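Play Food Table: Questions We Get a Lot

The play food table at the Broltach toy library is open to anyone with a card and a child, or anyone who can produce one of the two by closing time.

Is any of it real?
No. The banana is a toy, the strawberry is a toy, and neither improves with chewing. We have 800 items in the catalog and you cannot eat any of them.

Why is the ketchup on the plate?
It gets put there. We have views on ketchup as a main course, but the children have theirs, and they outvote us most afternoons. 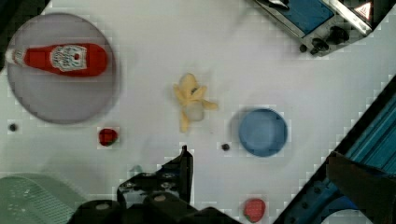
We do ask that bottles stay capped and come back to the table before you leave. The same goes for fruit, which travels home in coat pockets more than any other category.

What ages is it for?
Ages 2 to 7. Older siblings may play if they agree not to run it as a restaurant with prices.

Can we borrow the banana?
Yes, for seven days, one renewal. It is the most requested item in the Requena set and there is a waiting list, so please don't tell us your child is "still reading it."

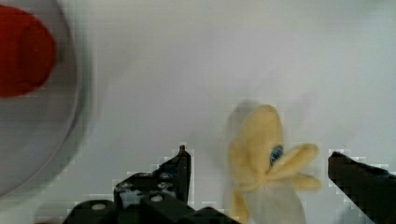

The banana, peel flaps open.

Does the peel close?
Please don't force it. Leave the flaps as they fall and we'll deal with it at the desk.

How should the table be left?
Dishes on top, food where the next family can find it. The cleanup card says "a place for everything," and whoever wrote it had plainly never met a four-year-old. We accept a reasonable effort. A plate with ketchup on it, a blue bowl and a banana in the middle of the table counts as set for dinner by our standards, and the little balls can stay out too if they aren't rolling.

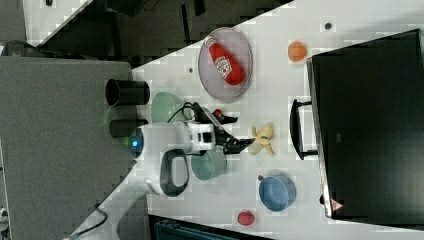

Donations are welcome in April, when we go through the shelves. Clean toy food only, please, and no more teapots without lids. Bowls are always useful, and a plain blue one like ours gets used for soup, hats and soup again. Drop things at the Serka Street door before noon.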